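Speaker notes - trace elements in the Medora ores

Good morning, and thank you all for coming in so early. I see a few faces from the July meeting, so forgive me if the first couple of minutes sound familiar. I promise the new numbers are coming.

(Wait for the door to close. Water is on the left.)

I want to start with the ore itself, since I know some of you work on soils and water and haven't spent years staring at zinc. Medora is a layered sulfide deposit, mostly sphalerite and pyrite, with galena in the upper part and a little chalcopyrite in the lower. The main metals have been known for a long time. What we never had was a decent set of figures for the small stuff that rides along inside the sphalerite - cadmium, indium, germanium, and in a few places gallium.

We took 73 samples in all. Most are drill core from Medora, and the rest come from the old Tevine workings over the ridge, where you can still get to the ore face if you don't mind wet boots. I'm very fond of Tevine and could talk about it all morning, so please wave at me if I do.

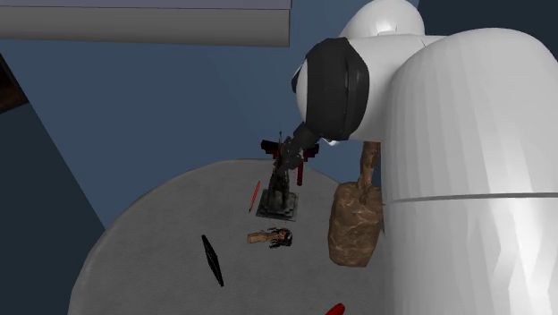

Robot arm and gripper, computer rendering.

Now, method. (Go slowly, people always ask.) Every sample was crushed, split, and picked by hand under the microscope to get the sphalerite as clean as we could. That last part is dull work and there is no way around it. If you leave pyrite in, your germanium comes out too low, and you'll spend a happy week explaining a pattern that is only dirt in the sample. We dissolved the clean grains in closed vessels, and we ran duplicates on 42 of them. The duplicates agreed nicely for cadmium and indium. Germanium was less well behaved, and I'll show you the spread when we get there.

So, the results. Cadmium is the steady one. It hardly changes from the top of the deposit to the bottom, and Tevine looks just like Medora. Indium is a different story altogether. It's low nearly everywhere, and then in the chalcopyrite-bearing ore it climbs, to around 80 parts per million in the best of the core. Only 4 samples reach that level, and all of them come from the same narrow zone - so please don't go home and tell anyone we've found an indium mine!

(Pause here. Let them look at the plot.) 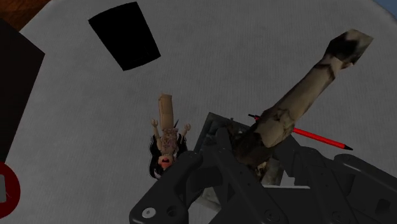
Tetteh wrote to me after reading the draft and said the indium might not be in the sphalerite at all. "You could have tiny grains of roquesite in there, and a bulk analysis would never tell you the difference."

It's a fair point and I've thought about it a good deal. We polished several grains from the rich zone and found no roquesite, though very fine inclusions could still get past us. Spot analyses at the Honico lab are the next step, and I'll gladly share those numbers with anyone who leaves me an address.

(If time is short, skip germanium and go straight to questions. The spread table is in the handout.)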